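4. Veranstaltung anlegen (Spendenlauf, Feuerwerk, Stadtfest)

Gilt für Flanonura ab Version Januar. Wer noch die alte Maske hat: erst updaten, dann weiterlesen. Die Menüpunkte heißen sonst anders und man sucht sich tot.

Vorher bereitlegen:
- Zugangsdaten Veranstalterkonto (nicht das Kassenkonto!)
- IBAN des Spendenkontos
- Logo als PNG, max. 800 Pixel breit
- Liste der begünstigten Einrichtungen, mit Ansprechpartner

4.1 Grunddaten

1. Anmelden, links auf "Veranstaltungen", dann "Neu".
2. Vorlage wählen. Für Benefizsachen immer "Spende + Ticket". Die Vorlage "Nur Ticket" kann später nicht mehr umgestellt werden.
3. Name eintragen. Kurz halten, auf dem Armband ist nicht viel Platz.
4. Ort, Einlass, Beginn, Ende. Uhrzeiten mit Doppelpunkt: 18:30, nicht 18.30. Bei Punkt kommt keine Fehlermeldung, das Feld bleibt einfach leer.
5. Max. Besucherzahl eintragen. Helfer und Künstler zählen hier mit, außer sie laufen über "Crew" (siehe 4.4).
6. Speichern. Erst jetzt wird die Veranstaltungsnummer vergeben.

Hinweis: Die Nummer steht danach oben rechts. Aufschreiben, wird für die Scanner gebraucht.

Titelbild hochladen unter "Darstellung". Querformat, sonst schneidet das System oben und unten ab. Vorschau prüfen, auch am Handy.

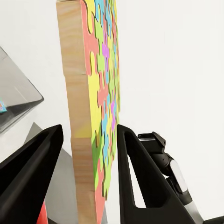
4.2 Spendenziel und Empfänger

1. Reiter "Spenden" öffnen.
2. Empfänger hinzufügen. Pro Empfänger ein Eintrag, keine Sammelposten wie "diverse Vereine".
3. Verteilung festlegen: entweder Prozent oder fester Betrag. Mischen geht nicht.
4. Summe kontrollieren. Bei Prozent muss unten 100 stehen, sonst ist der Knopf "Weiter" grau.
5. Spendenziel eintragen (optional). Ohne Ziel kein Balken auf der Seite.

ACHTUNG: Empfänger nach Verkaufsstart nicht mehr löschen. Schon gebuchte Spenden hängen sonst in der Luft und müssen von Hand umgebucht werden. Auf "inaktiv" setzen reicht.

Spendenquittungen: Haken bei "Automatisch versenden" nur setzen, wenn Steuernummer und Unterschrift hinterlegt sind. Ansonsten gehen Quittungen ohne Unterschrift raus. Zurückholen unmöglich.

4.3 Tickets

1. Reiter "Tickets", "Kategorie hinzufügen".
2. Name, Preis, Kontingent. Kinder und Ermäßigt sind eigene Kategorien, kein Rabattcode.
3. Spendenanteil pro Ticket eintragen. Steht dann auf dem Ticket und in der Abrechnung.
4. Verkaufsbeginn und Verkaufsende setzen. Verkaufsende mindestens eine Stunde vor Einlass, die Scanner brauchen die Zeit zum Abgleich.
5. Testkauf machen. Zahlart "Test", danach stornieren.

Beispiel Hafenabend Perham: 822 Tickets im Vorverkauf, 134 an der Abendkasse. Das Abendkassen-Kontingent muss separat angelegt werden und wird nicht automatisch aus dem Vorverkauf aufgefüllt. Wer das will: Haken bei "Restmenge übertragen", geht aber nur bis Verkaufsende.

Tombola: Lose laufen als Artikel, nicht als Ticket. Anlegen unter "Artikel", Typ "Los". Sachpreise einzeln erfassen, mit Spender und Nummer. Die Nummer auf den Preis kleben, bevor aufgebaut wird.

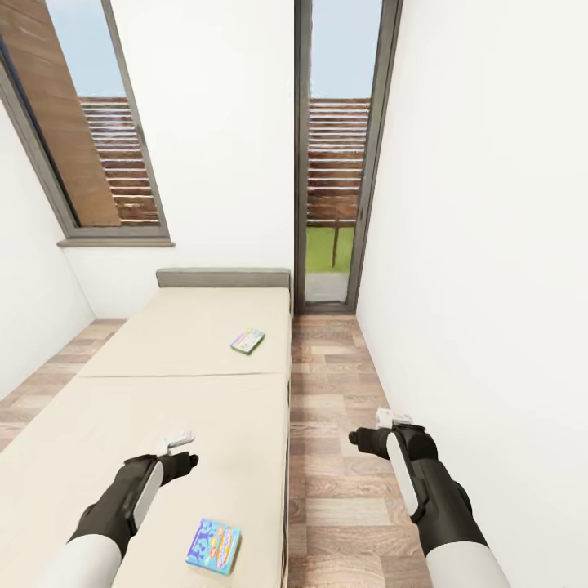
Abb. 4-2: Tagesbett mit zwei Schachteln, hinten die Glastür

4.4 Crew und Zugänge

1. Reiter "Crew". Personen einzeln oder per CSV.
2. CSV mit Semikolon, Umlaute nur als UTF-8. Excel macht das gerne falsch.
3. Rolle zuweisen: Einlass, Kasse, Bühne, Sanität, Leitung.
4. Zugang verschicken. Der Link gilt 74 Stunden, danach neu anfordern.

Rolle "Leitung" sieht alle Umsätze. Sparsam vergeben.

Bei Pyrotechnik zusätzlich: Sperrzone als eigenen Bereich anlegen, Zutritt nur für Rolle "Bühne" plus namentliche Liste. Die Liste ausdrucken und vor Ort haben. Das ersetzt keine behördliche Genehmigung, die muss der Veranstalter selber einholen.

4.5 Scanner koppeln (Baveo)

1. Gerät laden, mindestens halb voll.
2. Einschalten, WLAN wählen. Gäste-WLAN geht nicht.
3. Veranstaltungsnummer eingeben (siehe 4.1).
4. Warten bis der Ring grün ist. Blinkt er gelb: Abgleich läuft noch, nicht ausschalten.
5. Testticket scannen, zweimal. Beim zweiten mal muss "bereits entwertet" kommen.

Kein Netz am Gelände? Vorher unter "Offline" die Besucherliste laden. Dann aber nur ein Scanner pro Eingang, sonst werden doppelte Tickets erst nach dem Abgleich erkannt.

Ältere Geräte der Reihe Moriarty brauchen nach dem Koppeln einen Neustart. Taste 5 Sekunden halten.

4.6 Veröffentlichen

1. Übersicht öffnen, alle Reiter müssen ein Häkchen haben.
2. "Veröffentlichen" klicken, mit Passwort bestätigen.
3. Seite in einem zweiten Browser aufrufen und prüfen. Preis, Uhrzeit, Empfänger.

Fehlt ein Häkchen, obwohl alles ausgefült ist: Reiter öffnen, nochmal speichern. Bekanntes Problem.

Fragen zu Abrechnung und Quittungen an Ghazala Mirani, Scanner und Technik an Ewurabena Dogbe. Immer Veranstaltungsnummer in den Betreff.

Weiter mit Kapitel 5: Abendkasse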